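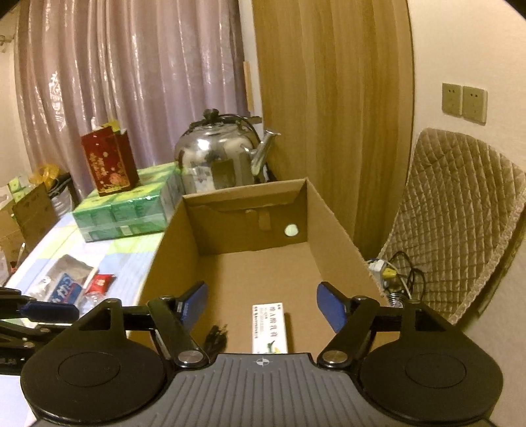
Solveig thinks the policy is fine and the labels are garbage. She said it twice on the call, once with her mouth full. Her point was that if the planner doesn't know when a grasp started, no amount of training will teach it, and I should quit touching the learning rate and go look at the timestamps.

So. 2025-12-03, timestamps all day.

She's right, mostly. Gripper width is logged on one clock and the video on another, and the sync script (mine, from March, sorry) lines them up at the start of each episode and then never again. Drift by the end of a long one: 81 ms. Fingers close in the log before they close in the video. Model learns to close early. Of course it does.

Fix attempt one, resample everything to the video clock. Broke the loader. Attempt two, resync every 1,250 samples, interpolate between. Works on short episodes, havent run the long ones.

Box episodes are the worst for pose. Camera goes in close, there's plain brown cardboard left and right, tracker gets nothing to hold on to and the path jumps. Checked sheet on the bed helps a lot when enough of it stays in view. Also the kettle. Shiny steel, curved, features slide around on it and the tracker beleives every one. Want a mask for reflective stuff but Idun says just raise the outlier threshold and move on. Tried 16, too strict, lost half the path. Leaving it at the old value tonight.

White carton in the box: detector finds it, calls it "paper". Fine for now. The plug next to it gets no label at all, prongs up, cable and everything. Need to ask Farouk whose class list we're even using, the Esham one or the Climari one. They don't match and the export merges them without a word.

Started the re-export at six, 2,000 episodes. Fan is loud. Moved the laptop to the kitchen.

Tomorrow: long episodes first. Then the unit test for drift Solveig wants, fail if over one video frame. Then retrain, same learning rate, not touching it. Email Idun re the threshold, she'll want the plots with the old and new paths on the same axes.

Didn't eat till nine.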